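印刷する | メールで送る

【対応記録】コミックwiki「Galano」:『Hunt』各号ページのあらすじと登場人物欄が入れ替わる件

2019年6月21日 文:Galano編集サポート窓口

最初にご連絡をくださった方、そのあと掲示板で追加の例を並べてくださった皆さん、ありがとうございました。おかげさまで思ったより早く原因にたどり着けました。少し長くなりますが、同じことで困る方がまた出てくると思いますので、経過をそのまま残しておきます。お茶でも飲みながらどうぞ。

■ お問い合わせの内容

『Hunt』第23号のページを開くと、見出しは「第23号のあらすじ」なのに、本文には第24号のあらすじが出てくる、というものでした。しかも登場人物欄のほうは正しく第23号のままなので、まだ出てきていないはずの灯台守の弟があらすじの中で大活躍していて、読んでいてたいへん混乱する(そして盛大なネタバレになる)とのこと。これは本当に申し訳ないです。あの弟の登場は、ぜひ誌面で驚いていただきたい場面ですので……。

こちらでも確認したところ、第22号までは問題なし、第23号から先が全部ひとつずつずれていました。該当するのは114ページです。

■ 最初に疑ったこと

4月に記事の置き場所をHusticoへ移したばかりでしたので、まずは移行のときの取りこぼしを疑いました。移行した全3,624ページの一覧を出して、旧サイトのページ名と突き合わせてみたのですが、抜けも重複もなし。ページそのものはきちんと全部引っ越していました。半日かけて「異常なし」というのは、うれしいような、がっかりするような気分です。

次に、ブラウザに古いページが残っている可能性も見ました。掲示板で「再読み込みしたら直った」と書いてくださった方がいたのですが、詳しくうかがうと、直ったように見えたのは第19号のページで、もともとずれていない号でした。紛らわしいですよね。お手数をおかけしました。

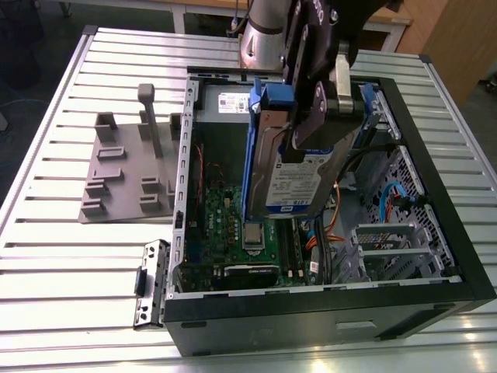 表紙スキャンについても、この機会に併せて点検しました。あらすじと同じく号数で呼び出しているので、こちらもずれていたらどうしようとひやひやしていたのですが、表紙は出版社Flurisの商品番号で管理していたため無事でした。原寸のスキャンは『Hunt』以外の作品も全部合わせて、写真の青いキャディに付いた1.0TBのドライブなら一台に楽に収まるくらいの分量です。編集に長く関わってくださっている方で、お手元に控えを置いておきたいという方は、窓口までお知らせください。まとめてお渡しする方法をご案内します。なお、見開き表紙の号だけは左右が別ファイルになっていますので、つなげて一枚にしてしまわないようお願いします。

■ 原因

犯人は「第22.5号」でした。『Hunt』には、第22号と第23号のあいだに、主人公の師匠の若いころを描いた薄い特別号があります。旧サイトではこれを番外編として別の棚に置いていたのですが、Husticoの号一覧は小数の号を受け付けず、取り込みの際に切り上げて「23」として登録していました。その結果、本来の第23号のあらすじが24番に、第24号が25番に、と押し出される……はずですが、実際の症状は逆向きで、ここでしばらく首をひねりました。

よくよく見ると、あらすじ欄は号一覧の番号を直接読んでいるのではなく、「ひとつ前の号の次」という相対的な呼び方をしていました。第22号の次が第22.5号、その次が本来の第23号と数えるべきところを、特別号に付いた「23」の次、つまり24番のあらすじを取りに行っていたわけです。登場人物欄はページ名から読む作りなので、影響を受けませんでした。

■ 対応したこと

1. 特別号の登録名を「Hunt 特別号 師匠編」に変更し、号一覧の数字の列から外しました。旧ページ名からは転送されますので、ブックマークはそのままで大丈夫です。

2. あらすじ欄の呼び出しを、相対的な指定からページ名での指定に書き換えました。

3. 書き換えたあと、114ページをすべて開き、誌面と見比べてあらすじの内容を確かめました。途中でつい読みふけってしまい、予定より時間がかかったことは白状しておきます。第60号あたりの雪山の話、何度読んでもいいですね。 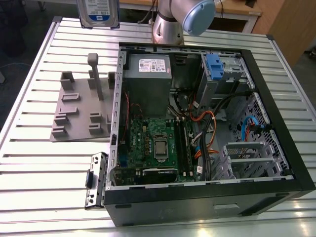
■ まだ残っていること

次の3件は未対応です。急ぎではありませんが、忘れないように書いておきます。

・特別号のページに「前の号」「次の号」の矢印が出ません。数字の列から外した副作用です。当面は本文の末尾に手書きでリンクを置いています。

・単行本ページの収録号欄に「22.5」と書いてある箇所があります。誌面の表記としては正しいので、リンク先だけ新しいページ名に直していく予定です。見つけた方は直してくださって構いません。

・検索で「師匠編」と入れると、Hunt以外の作品の師匠編まで出てきます。これは仕様の範囲なのですが、見づらいというお声もありましたので、作品名の絞り込みを付けられないか調べています。

■ 編集される皆さんへのお願い

ずれに気づいて、親切に手作業であらすじを入れ替えてくださったページがいくつかありました。お気持ちは本当にありがたいです! ただ、呼び出しの側を直した今は、その分だけ今度は逆にずれて見えてしまいます。こちらで見つけたものは元に戻しましたが、ご自分で入れ替えた覚えのある方は、一度ページをのぞいてみてください。履歴から差し戻すだけで結構です。

また、ほかの作品で小数の号や「0号」をお持ちの方は、新しくページを作る前に一声かけていただけると助かります。0号はまだ試していないので、どんなふうに数えられるのか、こちらもちょっと読めません。

状態:解決済み(残件あり)。特別号の矢印が直りましたら、この記録に追記します。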